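Subject: Re: [stindolgate-streets] Valovwood rezoning and the parking question

Hi all,

Back from the open house on the Valovwood plan and I have thoughts (sorry, long one). For anyone who missed it, the city wants to rezone the blocks between the old rail spur and Prerkport Avenue so people can build up to 9 stories, with shops on the ground floor. The draft says 1,401 new homes over the life of the plan. I like a lot of it! The wider sidewalks, the bus lane, the crossing by the library that we've been begging for since I moved here. What I don't get is the parking piece, and I spent most of my evening bugging the planners over it.

On 20 March 2021 a list member wrote:

> Has anybody read the appendix? They dropped the parking minimum
> within 500 feet of a bus stop, but the bus they're counting is the
> 36, and it quits running before the late shift lets out. I'm all for
> fewer parking lots, but you can't plan around a bus that isn't there.

Yes, exactly this. I asked the planner at the zoning table and she said the schedule "will be revisited." Revisited by who? The transit agency had no table at all. I'd be a lot happier if the rezoning and the bus hours got voted on together, so one doesn't sail through while the other sits in a drawer.
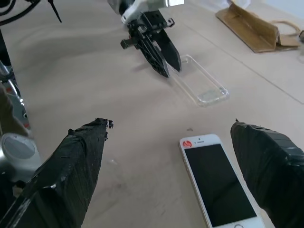 One member who wrote me off list thinks I'm being too picky, and that if we wait for the buses we'll never get the homes. The riders have to come first, then the service follows. Fair enough, it worked that way on Mahasneh Street, although it took years and the folks on the corner blocks are still sore over it.

My other gripe is the setback map. It shows the new buildings stepping back above the fourth floor on the Prerkport side only, so the little houses on the east side get the full wall. I put a comment card in the box. If you live over there please send one too, they take them by email and the form is short.

I've been adding my notes to our list page as I go, so here's the rest pasted in.
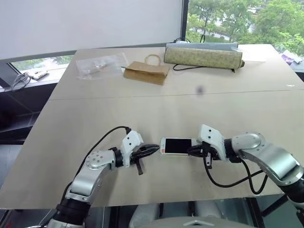 Page last changed: 20 August, 10:42 pm

Open items: loading zones (none drawn on Mahasneh, trucks will just sit in the bus lane), street trees, and whether the plaza is public or only sort of public. The plaza one bugs me most. The drawing has benches and kids running around, and the text says "privately maintained open space," so I'd like to see hours in writing.

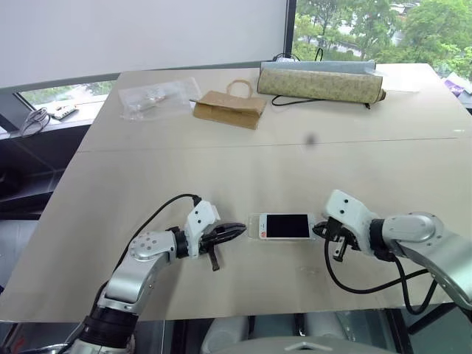 Could we ask for the same deal the Stindolgate plaza got, with the hours posted on a sign and a number to call when the gate is locked? I'd sign a letter for that.

Me too, and I'm glad to type it up. Send me your edits on or off list.

See you at the hearing, I'll be near the back with a thermos.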